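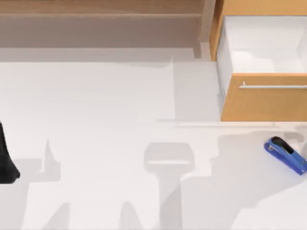 Putting things away is the chore I'd pay real money to never do again, and I've started to believe machines are going to get there sooner than most of this board thinks. I don't mean a vacuum that bumps along the baseboards. I mean the desk at the end of the day, all the little stuff that lives in a drawer and never makes it back into one. Take the simulated tabletop I've been messing with: a blue stapler lying at an angle, a drawer already pulled out with nothing in it that I can see, and a black gripper just poking in at the left. That's a chore a four-year-old can do, and I find it thrilling that two arms might be able to do it too!

So, big question for the Wikden crowd. Can machines do household or shop chores yet? If yes, which ones, and would you let one do them while you were out of the room?

— tidybench, posted May 9, 2019

sawdust_sam_i_am wrote:
Short answer from the shop floor, no. We run a Kudano arm at work and it's terrific. It picks up the same bracket from the same fixture all shift and sets it down in the same spot. Rotate that bracket a few degrees by hand and it will happily close on air. A desk drawer is the opposite of a fixture. Stuff rolls around in there.

tidybench wrote:
Sure, but that arm has no camera, right? You're describing a machine that was never asked to look.

sawdust_sam_i_am wrote:
Right, no camera. We priced the vision add-on and the boss laughed. Fair point, but then "can machines do it yet" has to include "can anybody afford it yet." I could hire a teenager for the whole month of August for less.

mopbucket12 wrote:
The teenager also won't do the drawer, so it's a tie.

I'm with the original poster on this one. My Farar floor washer (secondhand, fairly beat up, I love it) has done my kitchen for 118 days now and I've rescued it from the same chair leg maybe once a week. If you'd described that to my grandmother she would have cried. People move the goalposts. Dishwashers and bread machines are robots too if you squint!

offcut wrote:
A dishwasher isn't a robot. It's a box that sprays. All the hard work is loading and unloading, and we still do that by hand.

mopbucket12 wrote:
Okay, but would you give yours up?

offcut wrote:
No. I'd fight you in the yard.

tidybench wrote:
Ha. Loading and unloading is exactly what I'm excited about, though. Getting a hand down inside something is a different job from picking a thing off an open table, and I think it's underrated as a test. Here's the other one from my tabletop.

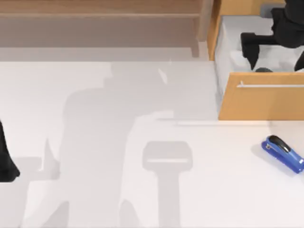 Reaching into a container is where I think the fun starts, and where I'd like to hear from people who build grippers. Out on a table you can come in from pretty much any side. In a drawer you've got walls all the way around, and the hand gets in its own light. Look how dark the shadows get on that white interior once the gripper is down in there. One finger has its pointed tip close to the floor, and the small dark rounded thing sits low between the two fingers. I'm not going to tell you it's got hold of it, because I can't tell from one picture either. The stapler is out on the tabletop and the second arm is off to the left, not touching anything.

drywall_dotty wrote:
I used to do end-of-arm tooling for a small outfit, Khumalo, so I'll bite. You're right that drawers are nasty. The clearance problem isn't really the fingertips, it's everything above them. Knuckles, mounting plate, cable. We made a lovely slim finger once and the bracket behind it was as wide as a shoe. Worked great on a table. Couldn't get into a tote without scraping.

As for the small round thing, low and close to the drawer front is an awkward place to grab from. I'd rather nudge it toward the middle first and then pick. People do that without thinking.

sawdust_sam_i_am wrote:
And it's a simulation. A simulated drawer never sticks. Mine has been stuck since we moved in.

drywall_dotty wrote:
True, but I wouldn't throw out sim for that. You can try an ugly grasp 2000 times overnight and nobody gets a bent finger in the morning. Friction is where it'll fib to you. Small smooth things especially.

tidybench wrote:
This is great, thank you. I hadn't thought about nudging first, and I want to try it. I'm not claiming sim is a kitchen. I just think a drawer that behaves is a fair place to learn before one that doesn't.

offcut wrote:
Put me down as a no until it can handle the junk drawer. Rubber bands, dead batteries, a single birthday candle. Call me when it finds the tape measure.

mopbucket12 wrote:
Nobody can find the tape measure, that's not a fair test of anything!

sawdust_sam_i_am wrote:
I'll move from "no" to "not at my shop." If somebody shows me one putting away mixed hardware at the end of a shift, with a person there to hit the stop button, I'd watch it all afternoon and I'd probably bring a chair.

tidybench wrote:
Deal. Starting on the nudge thing tonight — will post in this thread when I have something to show.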